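News > Community > Flinddale > Repair and reuse

Old office computers get a second go

Anyone who has dropped in at the Greenwood workshop since May will have noticed the stack of desktop towers along the back wall. They came from Grudunine, which cleared out its Flinddale office and offered us 33 machines, most with no drive and several with no memory. We said yes to the lot. The plan is to get as many as possible working again and pass them on to households on the Drivau list. 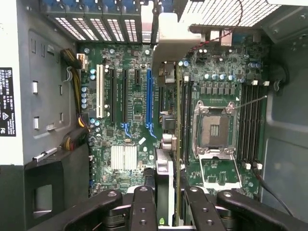 Processors are where most of the questions come from, so we'll start there. Lay the tower flat on its side before you do anything. Release the lever, lift it right up and let the load plate swing clear. On the Dell with the NVIDIA card, that leaves the contact pins in the socket completely bare, and they bend very easily. Keep fingers, screwdrivers and sleeves away from them. If you have to stop for any reason, put the plastic cover over the socket before you go. Hold the new chip by its edges, match the notches and lower it straight down. It should need no pushing at all. Only the lever takes any force, and it takes more than beginners expect.

Please don't lean on the graphics card while you work. It is easier to take it out first if you are short of space, but remember the retention arm has to be moved out of the way before the card will come free.

Saoirse Ó Flaithearta has been looking after the parts shelves and would like them kept in order. Drives go on the top shelf, label upwards. Memory goes in the anti-static boxes, sorted by size and speed — not loose in the drawer with the screws. Processors go back in their plastic shells, even if you only mean to put one down for a minute.

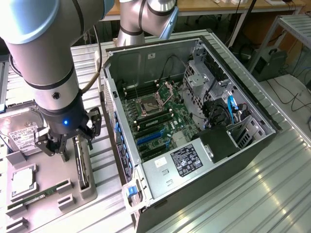 Lay out what you need for one machine before you open it, and finish that machine before you start on the next. We have had towers go back on the stack half built with no note on them, and somebody then has to work out what was done. There are tie-on tags by the door. Write down what you fitted and what is still missing.

On memory, fit modules in matched pairs where we have them. Most of the donated towers will be fine with 8 GB for letters, email and schoolwork. Press each module in until the latches close at the ends. If the machine beeps and won't start, reseat the memory before looking for anything more complicated.
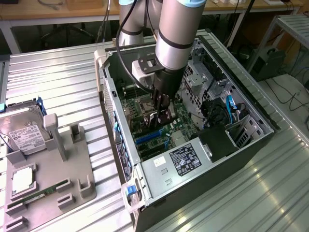

Power supplies should be left closed. If one is dead, take it out whole and put it in the red crate for recycling. Read the label before you fit a replacement, as we have both 200 and 300 watt units and they look much alike. Check too that the data cables aren't pinched by the drive cage when the side goes back on.

Sessions run until 9 pm as usual. Bring your own wrist strap if you have one.

Search the newsletter Enter a word Go

Comments

Maureen T: Do you take laptops as well or just the big ones?

Greenwood workshop: Only desktops for now. We haven't the room.

pete_k: I've a box of old memory in the loft, over ten years old I should think. Any use?

Greenwood workshop: Possibly. Bring it in and Saoirse will sort through it.

Anil: Worth saying that the screws aren't all the same thread. Drive ones are finer than case ones on a lot of these.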